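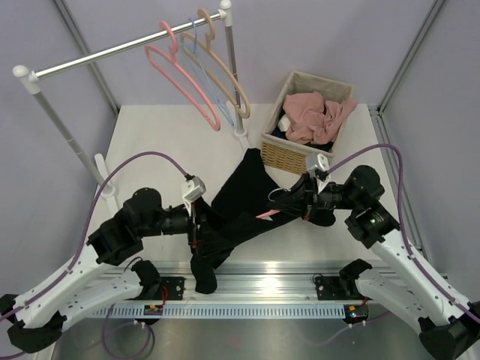 A black garment, a clothes rack and a woven basket on a white tabletop.

Clothing Swap Returns to Iller Street Hall With Longer Hours

23 Jun 2023

The Flurnia Clothing Swap is back this weekend, and it's going to be the biggest one yet! Doors open at 10 a.m. on Saturday at the Iller Street Hall, and for the first time the swap will stay open until 7 p.m., so people who work a day shift can get in on the fun too.

The idea is as simple as ever. Bring clean clothes you no longer wear, pick up a token for each piece, and trade your tokens for anything on the racks. Coats and boots count for two. If you don't have anything to bring, come anyway, as there is a free rail by the side door with plenty of kids' sizes (and, last time, a truly great green corduroy jacket).

"I came in December looking for one sweater and went home with a whole winter wardrobe," said Hooman Nazari, who is running the mending table this year. "Then I spent the next month fixing zippers for half my building, and I loved it."

The mending table is new, and we can't wait to see it in action. Nazari and his crew will sew on buttons, patch knees and take up hems while you browse. They can handle most everyday fabrics, but leather and heavy wool will have to wait for another day. There will also be two short lessons on darning socks, at noon and again at 3 p.m., with 19 places in each. Sign up at the front desk when you arrive.

The winter swap drew 96 people on a very icy morning, and the line went all the way back to the bus stop. With summer weather on the way, the racks for dresses, shorts and light shirts are moving outside to the courtyard, which leaves much more room indoors for trying things on.

Rahimi Bakery is bringing flatbread and cardamom buns, and the first 40 people through the door get a free cup of tea. Drop-off for clothes starts tonight at 5 p.m. at the hall's back entrance. Please leave hangers on if you have them, and check your pockets before you hand anything over! Swimwear and underwear can't be accepted unless the tags are still on.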